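Keeping a Small Workbench Clear and Usable

Posted 26th October

Most home workbenches go bad the same way. The top fills up, the good light burns out, and jobs move to the kitchen table. The tips below come from running a bench in a one-car garage that also holds two bikes and a freezer.

Clearing the top

Take everything off, including the things you think belong there. Put back only what you used in the last month. On our bench that came to 19 items, and the rest went into drawers or out the door. Jars of mixed screws are the worst offenders. Sort them once by length, throw out anything rusted or stripped, and don't start another mixed jar.

Wipe the top with a damp rag and let it dry overnight. Dried glue comes off with a paint scraper held nearly flat. If it won't lift, warm it with a hair dryer for a minute and try again.

Height

A bench that is too low hurts your back and one that is too high makes sawing awkward. Stand up straight with your arms down. The top should meet your wrist. Ours was short, so we raised it on blocks cut from a scrap 4x4 and screwed them to the legs from the inside. Check it with a level afterward. Garage floors slope toward the door.

Drawers and bins

Shallow drawers beat deep ones. In a deep drawer the tool you want is under four others. We bought a used cabinet from the Grajales salvage yard for $182, and it has 16 drawers, all shallow. Label the fronts with masking tape first and use it that way for a few weeks. Make proper labels after you have stopped moving things.

Keep sandpaper flat in a folder with the grits written on the tabs. Rolled or curled sheets crack when you fold them around a block.

Protecting the surface

Don't drill, glue or chisel on the bench itself. Keep a sacrificial board within reach and work on that. Pine is fine. Flip it when one face gets rough and replace it when both are. It should sit flat without rocking, and for anything that pulls or twists, clamp it down at two corners.

For glue-ups, lay wax paper between the work and the board. Freezer paper also works, shiny side up.

Perforated tops are handy if you do a lot of clamping, but small screws disappear through the holes. Lay a board over part of the top and keep loose hardware in a magnetic dish.
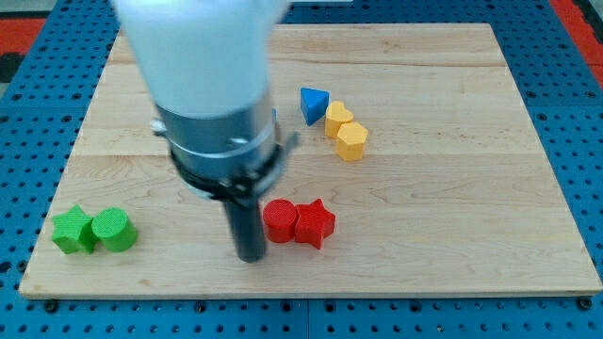 A light-colored board on a blue perforated work table.

Light

One overhead bulb behind you puts your own shadow on the work. Hang a second light over the front edge of the bench, slightly to the left if you are right-handed. Tape the cord up along the wall where a saw can't reach it.

Moisture

Bare steel rusts quickly in an unheated garage. Wipe saws and planes with paste wax twice a year, once in October before the cold sets in. Don't store wood glue out there over the winter. Some kinds are ruined by freezing.

Five minutes at the end

Sweep the top, empty the magnetic dish, hang up the clamps and unplug the chargers. Put oily rags outside to dry flat, well away from the house, and never in a pile or a closed can with other trash.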